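Learning from hand-held grippers: what the Lolus result does and doesn't show

Readers will have seen the Lolus numbers passed round since September. The short version: a policy trained only on recordings from a hand-held gripper, with no robot in the loop, is said to sort fruit on a real arm 90 times out of every hundred. We asked our reading group in Drosurthorpe to go through the write-up before anyone got excited.

The method is easy to like. A person holds the gripper, picks things up and puts them down, and the camera on the tool records what the fingers see. The claim is that a robot fitted with the same fingers can learn from that footage directly. The training set holds 356 demonstrations, all on tabletops with a good deal of clutter left in view, which the authors say helps the policy ignore backgrounds.

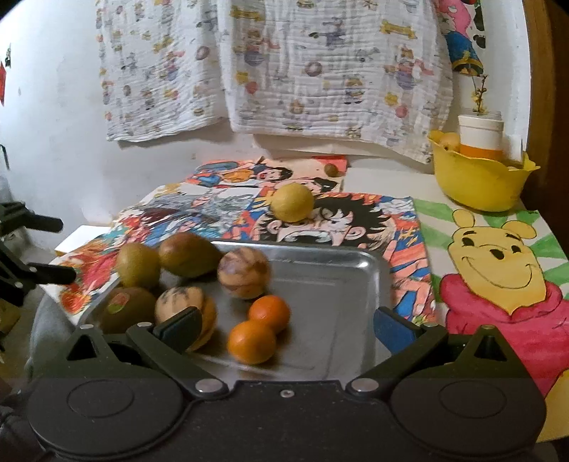
Does a high score on fruit mean the policy will cope with other objects? The write-up can't tell us, as every test object was a fruit and most were of kinds already seen in training.

That is our main complaint, and it isn't a small one. Fruit is forgiving stuff. A kiwi or a mandarin gives the fingers a rounded side from almost any direction, and a slightly poor grip still often ends in a lift. When Hamann ran a similar method on kitchen tools last year, the score dropped by 40 points, and that was with more data.

The second complaint is about the clutter. Only 12 layouts were used, and the same ones turn up in both training and testing with the objects shuffled. A policy could learn those rooms quite well and still be lost in a plain one - the authors don't try it.

There is also the matter of what counts as a success. A piece lifted, dropped and lifted again is scored the same as one picked cleanly. Sekar's group marks those separately, and we would like to see Lolus do so too.

The recordings are due for release with the next version. Members who want to help rerun the tests should reply to this newsletter.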